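Gristlow away, who's going?

kmoon_345
Just got my ticket for the Gristlow game and I can't sit still! 345 miles round trip and I'd do it twice. Has anyone heard if the coaches are leaving from the Dobson Road lot again? Last time we sang all the way there and I had no voice left by kickoff.

northstand_vee
Dobson Road, 9 am, same as before. I'm on coach two. They gave us 2,000 seats behind the goal this time and I hear they're nearly gone.

Ilisine_til_i_die
Love the numbers but can we talk about the lineup? Veikko Salminen has to start. He was electric when he came on against Grorkemov, every time he got the ball the whole stand got to its feet.

kmoon_345
Yes!! Start him on the left and let him run at people.

oldtownred
Going to disagree. He's great for half an hour against tired legs. He played 60 minutes in the cup and their right back had him figured out by the break. Keep him on the bench and bring him on when it opens up.

northstand_vee
That right back was fouling him every two minutes and the ref let it all go. Anyway, a couple of pictures:
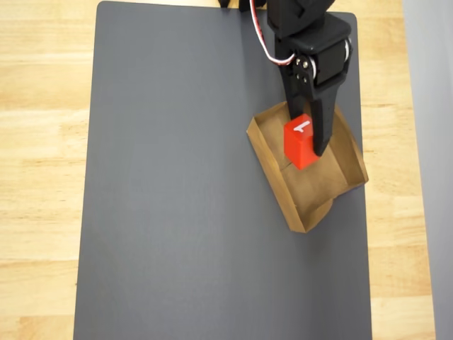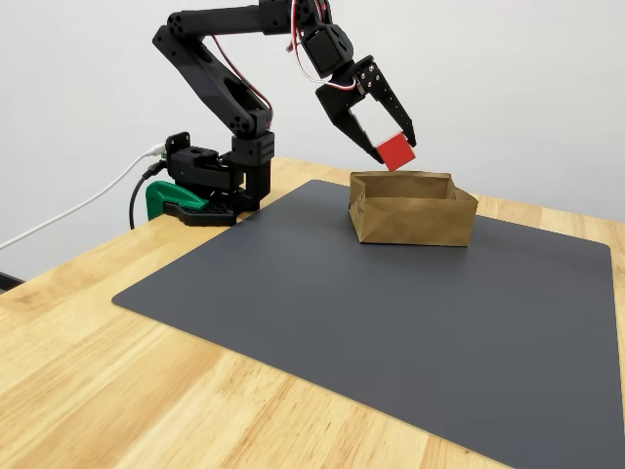 gray mat on the table in both, paper bag and red cube in the second

Ilisine_til_i_die
Nice one vee. oldtownred, who plays left if he doesn't? We looked so flat in the first half last time.

oldtownred
Same guy who's played there since August and tracks back every single time. Gristlow love to overlap on that side. I want a clean sheet first, then fireworks.

kmoon_345
I'd take 4-3 and no fingernails left, personally. Best away end in the league and we're all in it together, let's go and attack them!

northstand_vee
2-1, Salminen with the winner. Whether he starts or not, I'll give you that much, oldtownred.

oldtownred
1-0 from a corner. Save me a seat on coach two.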